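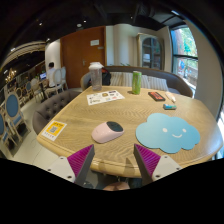
Table 4, window side. Oval top, light oak finish, tufted sofa along the left.

Flelport Café, Umton
Seating Area Safety and Condition Checklist
Inspected by: Keith Pearce
Date: 29 Nov 2025
Form ref: 241
Areas covered: Table 4, fixed and loose seating, floor within reach of the table, items on the tabletop

Ratings used: OK / Monitor / Action / Not checked. Any line marked Action must have a name against it before the form goes back to the Awan office.

SECTION A. TABLE

A1. Top surface free of splits, lifting and raised grain
Rating: OK
Comment: Checked by hand along the full perimeter and across the middle. Slight roughness on the far side, not enough to catch skin or clothing. Next sanding stays on the August schedule.

A2. Edge profile smooth, no splinters
Rating: OK
Comment: Near edge takes the most wear from forearms and bag straps. Finish intact.

A3. Table stable under load
Rating: Monitor
Comment: Leaned on at both ends. Small movement at the sofa end. One leveling foot turned in and the movement reduced. Check again at the next round. If it has come back, replace the foot. Do not pack it with folded card.

A4. Fixings under the top tight
Rating: OK
Comment: Bolts tested with a hand wrench. None turned.

A5. Knee clearance
Rating: OK
Comment: An adult can sit up to the table without contact with the underframe. A wheelchair user would need the loose seating moved away first. Staff have been told.

SECTION B. SEATING

B1. Sofa upholstery sound
Rating: Monitor
Comment: Dark gray, button tufted. Buttons pulled individually. Two have slack thread and need restitching before a child gets one off. The remainder are firm. Crumbs and a coin removed from the deep folds. The vacuum crevice tool should go into the folds at every weekly clean, and the cleaning log does not show it.

B2. Sofa frame and feet
Rating: OK
Comment: No creak, no visible gap at the joints. The back follows the curve of the table, so the sofa must go back to the same position after floor cleaning or the gap at one end gets too narrow to walk out of.

B3. Fire label present on upholstered seating
Rating: Action
Comment: Label not found on the sofa. It may be on the underside, which was not accessible on this visit. Locate and photograph. Assigned to K. Pearce.

B4. Loose seating
Rating: OK
Comment: Joints tight, glides fitted.

SECTION C. ITEMS ON THE TABLETOP

This section applies to whatever is out at the time of inspection. Customer property is noted only where it affects spill, trip or choking risk, and is not moved without asking.

C1. Drink containers capped or upright
Rating: OK
Comment: Clear plastic shaker cup with white lid, standing near the back left. Slim green can, upright. Both clear of the near edge.

C2. Electrical or electronic items away from liquids
Rating: OK
Comment: Pale pink computer mouse toward the front, well forward of the cup. Underside and charging state not checked.

C3. Mats and flat items lying flush
Rating: OK
Comment: Light-blue cloud-shaped mat with a smiling face, right front. It covers a good share of that side and leaves limited room for a tray. Servers should ask before setting down hot plates on or next to it. Heat rating of the mat unknown.

C4. Small items that could be swallowed by a young child
Rating: Monitor
Comment: Teal-and-white eraser and a small white tube, both toward the back right. Contents of the tube not established. Out of reach from the near side. If a family is seated here next, the table must be fully cleared first.

C5. Other loose items
Rating: OK
Comment: Black rectangular item with a red top beside the can. Possibly a phone case or a small box. Not opened.

C6. Menu present and legible
Rating: OK
Comment: White paper menu with small color pictures of food and drinks. Paper menus absorb spills and should be replaced when stained. Compare the allergen line against the current Oton supplier sheet whenever the menu is reprinted.

C7. QR card present
Rating: Monitor
Comment: Yellow card with white border, near the left edge of the table. It is easily knocked from this position. Move inward at reset. The line of print under the code is small, and customers who cannot read it should be offered help at the counter. Scan test done on this visit, page loaded.

SECTION D. FLOOR AND ACCESS

D1. Floor dry and free of debris
Rating: OK
Comment: Dry at time of check.

D2. Bags and cables clear of walkway
Rating: OK
Comment: No cable across the walkway. Bags go under the table or on the seat.

D3. Route to exit at full width
Rating: OK
Comment: Route walked from the far seat to the door in under 30 seconds with the loose seating occupied.

D4. Lighting adequate for reading and cleaning
Rating: OK
Comment: No failed lamps. Floor under the table is dim. Use a flashlight for the end-of-day check.

SECTION E. FOLLOW-UP

B3, fire label: K. Pearce, before next opening.
B1, restitch sofa buttons: upholsterer to be booked through Awan.
A3, leveling foot: recheck at next round.
C7, QR card position: shift lead, at each reset.
C4, clearing before families are seated: added to the opening briefing.

Not checked on this visit: underside of sofa, wall sockets behind sofa.

Signed: Keith Pearce
Copy to: Umton site folder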